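Speaker notes: Sorting small knitwear returns at Plidmont
Larysa Semeniuk, December 2, 2025

1. Opening
Give the scope first. Returns only, no outbound. Plidmont takes back some 4000 items in a winter month, mostly hats, gloves and scarves. Pause here for the site map.

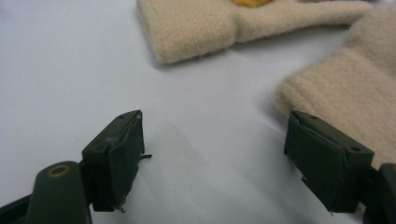
Beige fleece-like fabric on a white surface.

2. Where the time goes
Say that grading is quick and matching is slow. Singles wait in the Ornis bin until a partner is logged. In June the bin held 248 singles. Do not read out the full table.

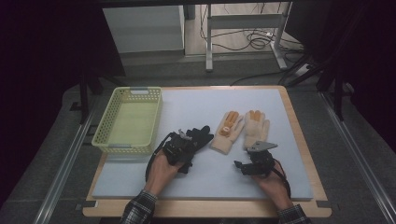

Pairing rules come before grading rules in the Sowa manual. A single cannot be graded A, whatever its condition. Material goes on the ticket ahead of color, as color names vary by supplier. Two beige knit gloves with orange patches on the fingertips go in as coated knit, beige; a black one is logged as a single until its partner is found. Mention the old ticket, which had no field for coating.

3. Batch size
Batches of 40 per tray card. Astden tried larger batches and went back. Cause: tickets drifted out of order and the recount used up the gain. Slide has the error rates by batch size. 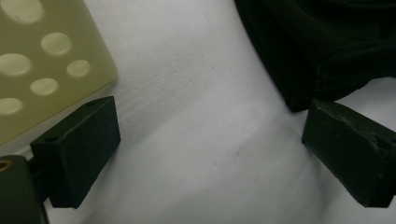
4. Storage and labels
Labels are ordered by the roll, 1000 to a roll. Stick to the cuff side, never on the pile. Fleece sheds onto the adhesive, so use the swing tag for anything brushed.
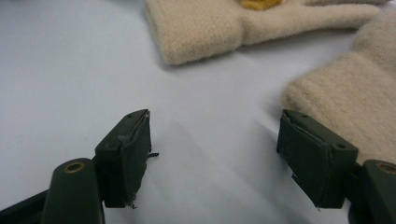 Fuzzy beige items, swing tag category.

5. Questions
Expect one on barcodes. Supplier codes identify the style but do not tell left from right. Costs are in the handout, page two.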